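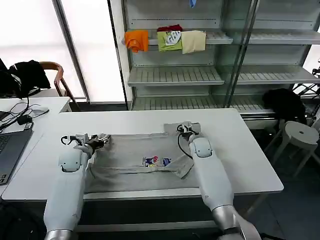
Dec 7, 2020
Wustport textile workshop, wash and wear bench
Entry by Gavin Moncrieff

Purpose: To continue the shrinkage trial on the Farkano cotton jersey and to record the readings taken after the third wash. The trial began last week at the request of Tin-yau Yang, who wants a care label decision before the spring order is placed.

Material: Two lengths from the same roll, marked A and B along the selvage with laundry pen. Length A is the control and has been kept folded in the cabinet. Length B has been washed 3 times at the warm setting with the standard powder and no softener. Each length was marked with a square measuring 20 inches on a side before the first wash.

Readings: The square on length B now measures 19 1/4 inches in the lengthwise direction and 19 3/4 inches across. The first wash accounted for nearly all of the change. The second and third washes moved the lengthwise figure by 1/8 inch in total, and the crosswise figure did not move at all. Mr. Cocco repeated the lengthwise reading with the steel rule and obtained the same result. The cloth tape is no longer to be used for this work, as it has stretched.

Drying: Length B was laid flat on the mesh rack overnight with the room held at 70 degrees. The heater was off when the bench was opened on the morning after the second wash, so that drying took longer than planned. The length was left until noon and measured only when dry to the touch. I do not believe the reading was affected, but the delay is entered for completeness.

Skew: There is a slight twist in the washed square. The lower left corner has moved toward the selvage by a little under 1/4 inch. Mr. Sampaio considers this normal for a single jersey of this weight. I would prefer to see the same measurement on the Biltar sample before accepting that view — the two mills finish their cloth differently, and the Biltar roll was steamed before it was shipped.

Color: No visible change against the control under the window or under the bench lamp. The rinse water from the first wash was faintly cloudy. The later rinses were clear.

Supplies: One box of powder remains. The laundry pen is nearly dry and a replacement has been requested from Brunello Sartori, along with a second mesh rack.

Next: Cut and mark two lengths from the Biltar roll. Run the same wash sequence. Tumble dry a spare piece of the Farkano jersey on low and enter the result on a separate page, as it should not be averaged with the flat-dried readings. The May file has the old figures for the heavier jersey, and Mr. Yang has asked that they be copied into this book.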